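Portioning Dry Rice by the Spoon: Bowl, Tray and Cup Layout

Kowalczyk kitchen notes, part 3

Measuring uncooked rice with a spoon is slower than using a scoop, but it gives better control over small amounts. The procedure below was written for the Pravulholm practice kitchen and covers the layout of the work surface, the transfer itself and the handling of the spoon between portions. It assumes plain white rice, a steel bowl, a small steel cup, a shallow white tray and one wooden spoon.

Set the bowl on the left, the tray in the middle and the cup on the right. The tray goes lengthwise, front to back. Left-handed users should mirror the layout. 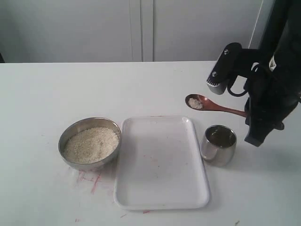 Lower the spoon at a shallow angle and push forward until the grains cover the front half of it. Lift straight up, then pause over the bowl for a second or two. Loose grains at the edge fall during this pause and return to the supply. Do not shake the spoon level. A heaped spoon varies more from one portion to the next than a struck one, so choose one method and keep it for the whole batch.

Fill level affects the result. A deep supply lets the spoon enter without touching metal, and the load stays fairly even. As the level drops, the spoon begins to scrape the bottom and each portion comes up short. 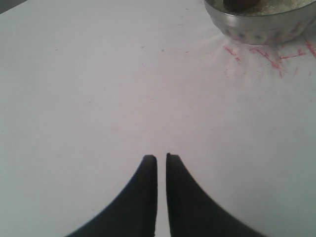
Top up the supply before it falls below half. The storage bag should be folded shut and put away afterward, as it takes up space needed for the forearm. Rice reaching close to the rim, as in the steel bowl here, leaves little spare room, and a fast entry will push grains over the side. With a supply that full, take the first few portions from the center – the heap then settles and the edge is easier to work.

Between portions the spoon can stay in the rice. Press it in far enough that it does not roll, with the handle over the side nearest the tray.
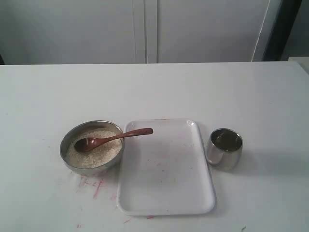 For a longer break, use the tray. Lay the spoon along its length so that the handle can be picked up from the front. Any grains that drop off are caught by the rim and can be tipped back.

If the cup is used for water, keep the spoon out of it. A damp spoon picks up a layer of grains on the underside, and the count for that portion is lost. 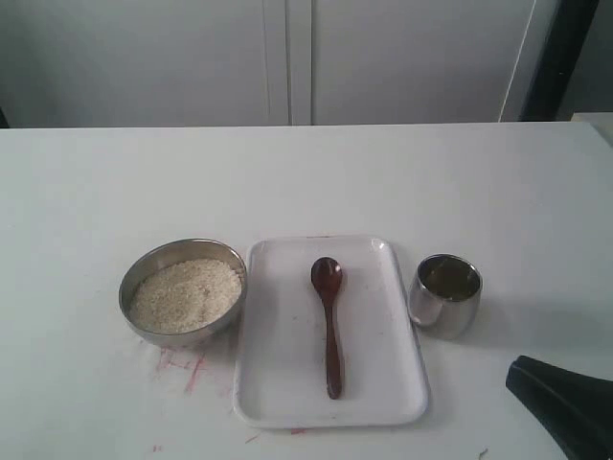 When the batch is complete, brush stray grains off the table with a dry cloth. Wash the spoon by hand and let it dry fully before the next session – overnight is enough in most kitchens. The layout for dried beans is given in the Trivudum sheet, number 2243.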